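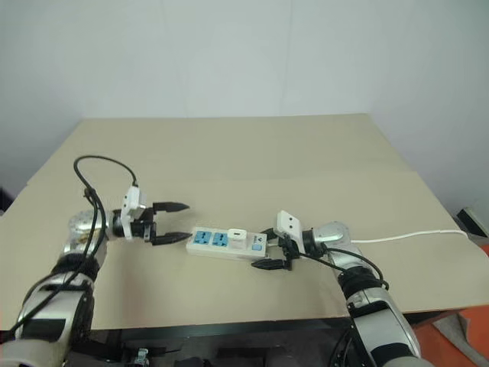
Two-Arm Unplugging: Notes for the Wullgate Robotics Club

Last updated December 12, 2023

Pulling a plug out of a power strip takes you one hand and no thought. It takes the robot two arms and most of an evening. Pull with one arm only and the strip comes along for the ride, which is how we lost the first round at Flarthorpe.

Before you start

Tape down any loose edges of the cardboard. Lay the strip flat, sockets up, long side running left to right between the arms. The practice strip stays disconnected from the wall. Tumelo Radebe will ask you whether you checked, and he will then check.

Steps

1. Home both arms and open both grippers all the way. Look at the cables. If one has wandered under a wrist, move it now, while it's still your idea.

2. Bring the left gripper in toward the socket end and the right toward the switch end. Stop short on both sides.

3. Close the left gripper on the body of the strip. Stay off the sockets. Fingertips like to find the slots and then refuse to leave.

4. Raise the right arm, come in over the plug and close slowly. Grip the plug body, never the cord.

5. Pull straight up at the slow setting. If the strip tilts, stop, lower, regrip on the left.

6. Open the right gripper over the cardboard, away from the strip, and back both arms out.

Saving your runs

Record in Zaltach and give each run your initials and a number. "Final," "final2" and "realfinal" are already taken. We want 14 clean runs per pair before the next meet. A run where you reached in and helped goes in the other folder.

If the left arm stalls

Check the speed limit first. Someone set it to 2 in November and we spent a whole meeting blaming the motors.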